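Stiltomier Hand Gripper, pair, build kit

Left and right, sold as a pair only. Black bodies, cables included. Kit 131 plus shipping, assembled 154 more wait time in weeks? No, sorry, ask Wilma, it changes.

What it is: two handheld grippers for teaching pick and place by hand before you put the same fingers on an arm. Started as a bench project at the Rotosham shared workshop, now on version four. Lewis Carnegie did the first drawings, Wilma Morrison redid all the cable routing, thank goodness.

In the box
Two gripper bodies
Two motors, fitted
Finger sets, long and short
Two cables, sleeve length
Bag of screws (spares in there too)
Printed sheet, wiring on the back

Not in the box: power supply, rails, clamps, table. Any bench supply with a current limit is fine. Set the limit BEFORE you plug in.

Build time is one evening if you've soldered before. Two if not. Do the left one first, the side plate is easier to line up and you'll learn the screw order. Don't tighten the plate screws untill the fingers close square.
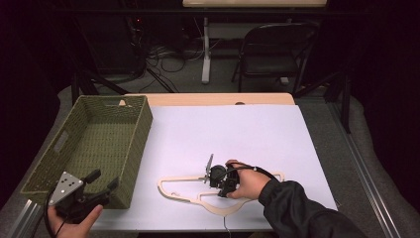

Run the cable up over the wrist and along the sleeve, tape it at the elbow. Leave slack. Most of the broken connectors we get back were pulled tight at the wrist. Long sleeves help, bare arm and tape is no fun.

Good first jobs are flat light stuff and one open basket or bin to drop into. Plain paper under the parts, tape the corners. Thin wood is harder than it looks, go in from the edge and squeeze slow.

Known problems
Fingers buzz when closed: back the limit off a bit
Left reads as right: swap the plugs, labels on early kits were wrong, our fault
Log stops after 2,129 lines: old firmware, get the new one from the Lamont page

Changes
26th April: new finger screws, longer cable. Older kits can have the screws free, just pay postage.
Next batch July, if the Fovthorpe motors show up on time.

Order no. 966 for the kit, 1,554 for spare fingers. Put left or right in the notes or you'll get one of each. Returns fine if not soldered.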